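Bembridge Shared Workroom: Minutes of the March Meeting

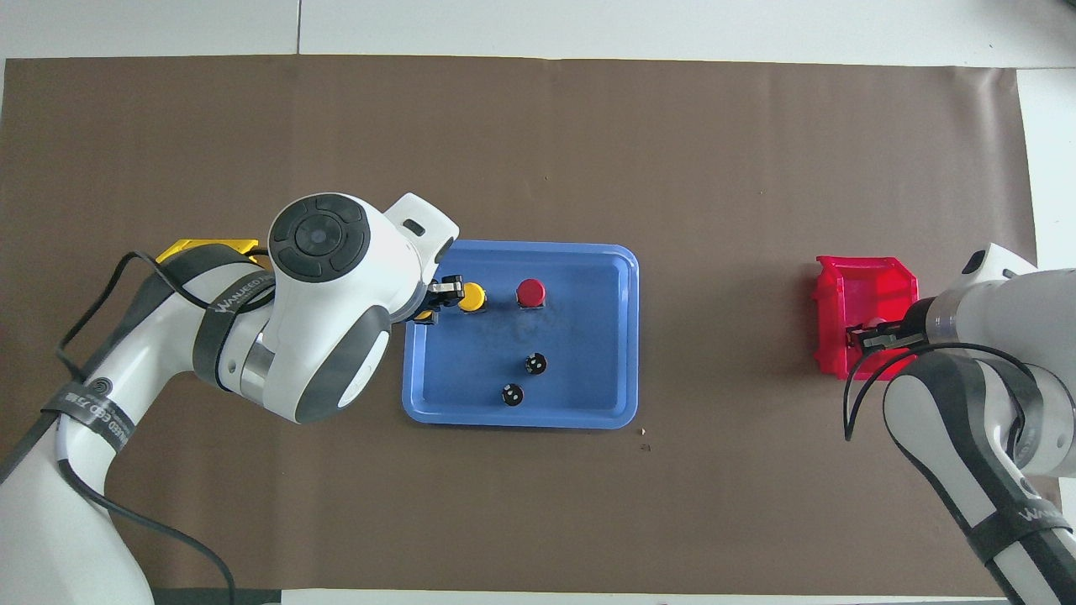 Sorting came first on the agenda and stayed there for most of the evening. The Rivberg delivery holds 1394 small parts, of which 799 have been put away. The meeting agreed that the red bin stays to the right of the blue tray, where people have finally learned to look for it. A motion to replace the tray on account of its scuffs and smudges failed, 2 in favor, 9 against. The brown paper mat was praised for protecting the white tabletop, then criticized for the specks on it. Whoever uses the table last will brush it off. This was also agreed in the fall.

Labels. Tosh has quoted for new ones. The quote was longer than the labels. Deferred.

Etar shelving. Still in its box. The box is now being used as a shelf, and several members spoke in favor of it.

Any other business. The kettle. Discussion was lengthy and is not recorded.

Next meeting in April, 7 p.m., bring your own mug.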